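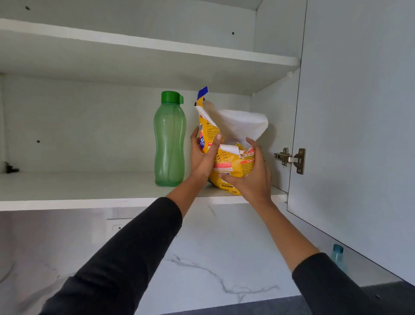
Allotments > Getville Garden Society > Meetings > Minutes

Last updated: 7 April 2024

Minutes of the spring members' meeting, Getville Garden Society

Place: meeting room on the ground floor, Hetholm building
Present: 37 members were expected by the sign-up list, the signed attendance sheet is kept with the secretary
Chair: the chairperson of the society
Minutes: the secretary

1. Opening
The chair opened the meeting and welcomed the new plot holders. The agenda was accepted with one change – the item on water was moved before the item on the fence, as several members had to leave early.

2. Minutes of the January meeting
The minutes were read and approved. One correction: the compost delivery was ordered from Heiskanen, not from the city. The secretary will correct it in the file.

3. Money
The balance of the account is 1,202 dollars. From this, 421 dollars are already promised for the repair of the pump. Two plot fees from last year are still not paid. It was agreed to send one more letter and to speak again of this matter at the next meeting.

4. Water
The main tap will be opened when the night frosts are over. A member asked if the date can be fixed now. The chair answered that this was tried last year and the pipe by the lower gate was damaged, so the date will be put on the notice board one week before.

There was a long discussion about sprinklers. Some members want that sprinklers are forbidden the whole summer, other members think that early morning is acceptable. Vote: sprinklers are allowed until 7 in the morning, hand watering at all hours. The rule is for this season only.

5. Fence on the north side
Heiskanen has sent an offer for new posts. The price is 237 dollars without the work. A second offer was asked for but did not come. The members agreed to accept the offer and to do the work by ourselves on two Saturdays in May. Tools must be brought from home. The old wire stays where it is still good.

6. Plum trees
The two old plum trees behind the shed were discussed again. One has a deep crack in the trunk and leans toward the path. It was decided to cut this one after the fruit and to leave the other. The member from the neighboring plot asked to write down that she is against it.

7. Plot plan
The plan of the plots is now on a shared Miro board, and the link was sent to all members. Three members said they cannot open it. A paper copy will hang in the shed. Changes of plot borders are valid only when they are on the paper copy.

8. Other matters
– The padlock of the shed is stiff and needs oil.
– Seed potatoes which were ordered together can be picked up at the shed from next week.
– Dogs are welcome on the paths, but on a leash.
– The wheelbarrow with the flat tire is not to be used until it is repaired.

9. Next meeting
The next meeting will be in the same room after the fence work is finished. The secretary will send the invitation by e-mail.

The meeting was closed by the chair at 8:40 in the evening.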